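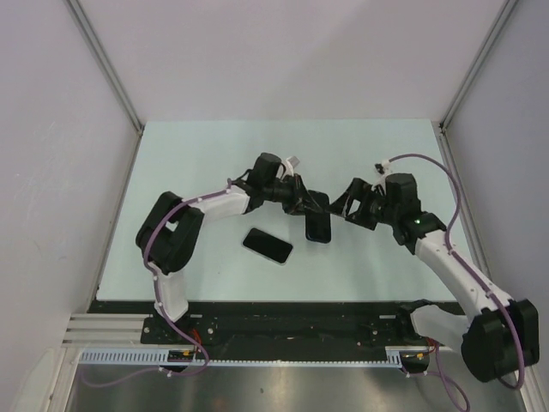 Two black phones, one upright and one lying on the tabletop

Old phones, put in order
A few notes from Pomness

This page is for the people who asked me how we keep the old phones. The collection has 581 pieces at the moment. Most of them came from families in Pomness and from the shop Rasoven, which closed its counter in February and let us take the drawers with everything inside. I am not a professional in this field. I only like things to be in the right place, and I learned with time which way of keeping them is good and which makes trouble later.

A phone looks simple when it is closed. It is a flat dark piece of glass with a back, and when you have many black ones together they become very difficult to tell apart. For this reason every phone receives a paper label on a thread before it goes to the drawer. We do not glue anything on the back. In the first year we used stickers from a big roll, and after one warm summer the glue went soft and I spent 27 evenings cleaning it away with a cloth and a plastic card. I do not wish this to anybody.

The drawers are the flat kind, for maps, bought second-hand from the Brinkmann printing works. They were heavy to carry up the stairs but they are excellent. Each one is lined with grey felt, and the phones lie in rows with the glass upwards. Standing them on the short side saves space, I know, and some visitors recommend it to me, but then they lean one against another and the glass gets small scratches. 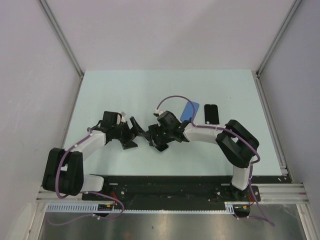 Cases are a separate matter. Many phones arrive in one, and the owners often think that it should stay on for protection. I prefer to take it off. Dust and sand collect under the edge, and a soft case can become sticky when it is old. So the case and the phone lie side by side while I write the card, and both get the same number. Afterwards the cases go in their own box, sorted by colour — this is perhaps not scientific, but it is quick when you search for one.

The coloured ones are more loved by visitors, I noticed. A black phone they pass, and for a blue or a red case they stop and tell me about the one they had themselves. We have a little more than we can show, so on open days I put out only one drawer of phones and one tray of cases, and change them every month.

Some practical notes, because I am asked often:

Chargers are kept apart, in bags, with the type written on the bag in pencil.

Batteries that can be removed are removed. A swollen battery goes on the same day to the collection point at Fodamura, and never in a drawer.

For cleaning the glass, a dry cloth first. If it is not enough, a cloth with very little water. No window spray, please.

The cards are paper, size of a postcard. I bought 700 of them and I thought it was for all my life, but the box is now almost finished.

We open again on Saturday, July 22, 2023, in the afternoon. The room is on the first floor and it is small, so groups of up to 6 persons are best. If you bring a phone to give, please remove your SIM card and delete your photographs at home. A case is welcome also, even when it has no phone to go with it.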